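The Fliline Run

1. Before lunch

Elisa Donati had been told there would be robots. She had pictured something tall, with a door of its own and perhaps a warning light, and on her first morning at Vodham she looked for it all the way up the stairs.

"You're the robot," said Bo-ram Lim, and handed her a gripper. "For a couple of weeks, anyway."

It was heavier than a hairdryer and lighter than a kettle, and when she squeezed the handle the two black fingers came together with a small soft tap. She squeezed it again. She squeezed it perhaps nine times while Bo-ram was explaining about the log sheet, and had to ask him to start over.

The idea was simple enough to tell her mother that night. You held the gripper, you did a job with it, and the camera on it kept hold of everything you did. Then you did the job again, a bit differently. After enough goes, the learning system would have a feel for how the thing was done, from all those angles and all those starts, and an arm could have a try on its own. The run was called Fliline, after a bus stop. It wanted 3,802 good examples, and when Elisa arrived it had everything but the last 40.

"Who decided on 3,802?" she asked.

"Marianna," said Bo-ram, as if that settled it, and it did.

2. The slow hand

The job was to pick up a small framed picture and put it in a box. Elisa thought she could do that in her sleep, and her first attempt went beautifully. In, pinch, up, across, down. It took four seconds and she looked round for applause.

Marianna Śliwiński played it back on her laptop with her chin on her fist.

"Lovely," she said. "What did you look at?"

"The picture."

"You did. The camera looked at your elbow and then the ceiling. Come in lower, and let it see where you're going before you get there. You're showing somebody. Somebody who's never met a table."

Elisa loved that. She said it under her breath for the rest of the morning, somebody who's never met a table, and came in low and slow, and tilted the fingers so that they slid either side of the black border. Some tries she started from the left, others from the far side of the box. Once she missed altogether, pushed the picture a hand's width along, stopped, and went after it again, and set the gripper down feeling hot in the face.

"Keep that one!" Marianna called. "Oh, please keep that one. That's the best thing I've seen all January."

"I dropped it."

"You missed it and you fixed it. We've got hundreds where it goes right. What's it supposed to do when it goes wrong, phone us?"

So they kept it, and Elisa wrote a star beside it on the log sheet, though there was no column for stars.

By three o'clock she had stopped thinking about her hand. It was the oddest feeling, and a wonderful one - the table came up between the two fingers, with the black box behind them and the picture lying flat a little way off to the right, and the long brick wall bent itself over the lot like the side of a ship. She knew from the playback that this was how it looked from in there. Now she had begun to see it that way without the laptop, and when she reached for her tea she caught herself coming in low.
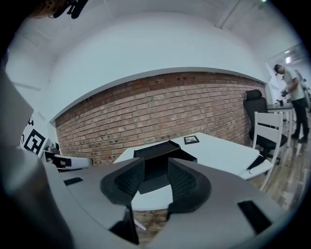
3. Two left

Vilém Krajčí came up from Storstead at the end of the afternoon, with his coat still on, to see how they were getting along. He had written most of the software and was famous in the building for never having held the gripper.

"How many?" he asked.

"Thirty-eight done," said Bo-ram. "Two to go."

"Any good?"

"Fifty-eight tries for the thirty-eight. The rest she threw out herself. She's fussier than you are."

Vilém looked pleased by this and then tried not to. He stood behind Elisa while she did the next one, a long curving approach from the window end, and she could hear him breathing through his nose. The picture went up. It swung a little. She waited for it to hang still, the way she'd have waited for a child to get both feet on a step, and then carried it over and let it down.

"Why did you stop there?" he said. "In the air?"

"It was wobbling."

"I never told anyone to wait for it."

"Well, it was wobbling," said Elisa.

He was quiet, and then he got out a notebook and wrote in it for some time. Marianna grinned at her laptop.

"Would you like the last one?" Elisa held out the gripper, handle first.

"Oh, no. No, I don't do the - I'm not really a hands person."

"Go on. It's nice. Squeeze it first."

He squeezed it. The fingers met with their small soft tap. He did it again, and then again, and Bo-ram, who had his bag over his shoulder and a train to Rangel to catch, put the bag down and sat on it.

"Come in low," said Elisa. "And slowly. You're showing somebody."

Vilém took off his coat and bent towards the table.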